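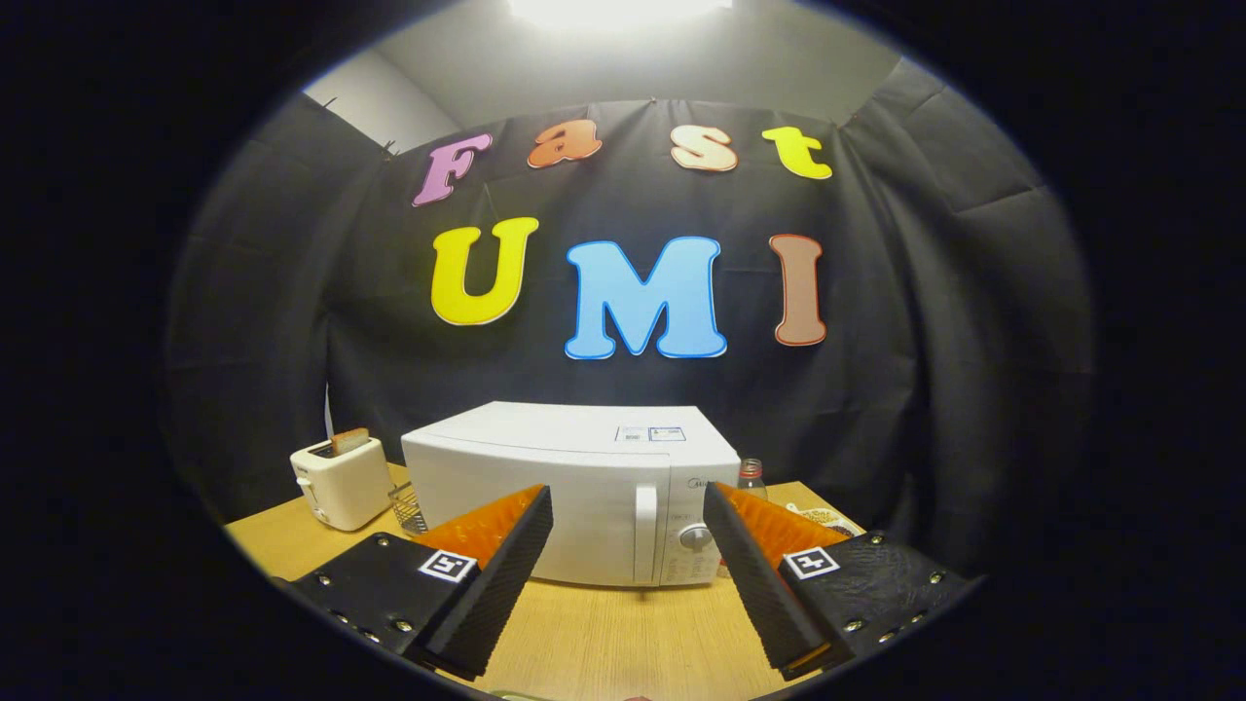

# Student Club Teaches Gripper to Make Breakfast, Asks Public for Patience and Bread

PLUTMONT, June 16, 2025. The Siltum Student Robotics Club will take its breakfast project to the Clandamance student showcase this August, where a pair of orange-ribbed gripper fingers will be asked to face a microwave in front of strangers.

The project began last fall as an elective with a modest goal: open the door, put something in, close the door. The club reports that it now has 241 practice runs on file, recorded by students working a hand-held gripper through the same small chores until they could do them half asleep, a condition many of them achieved without any help from the project.

"People see a robotics club and ask when it will walk," said Zuleica Lopes, faculty adviser to the club. "We would like it to find the door handle first. The handle is white and so is the microwave. This has taken up most of our spring."

The practice table holds a white microwave with a round dial, a white toaster with a slice of brown toast standing in the slot, a small wire basket and a clear bottle with a red-and-white cap. Black cloth hangs behind it, bearing the words "Fast UMI" in colorful cut-out letters. Lopes describes the word "Fast" as a statement of intent.

Students have split into two teams for the summer. One is responsible for the microwave door. The other has the dial, which it requested and now regrets. Both teams share the toaster, under a written agreement that runs to 2 pages and has been amended.

At the showcase, the club will face a visiting student team from Riihimäki in a friendly round judged on completed tasks. Spilled food will cost points. Remarks made to the appliances will not, following a rule change the Siltum students proposed and the visitors accepted with some relief.

The club is also seeking $2000 toward travel and replacement gripper pads. Donors will receive a thank-you card and may name a practice run of their choice, including the unsuccessful ones, of which there is a wide selection.

Practice sessions are open to visitors through the end of the month. Guests are asked not to eat anything on the table.

**Media contact:** Zuleica Lopes, Siltum Student Robotics Club, Plutmont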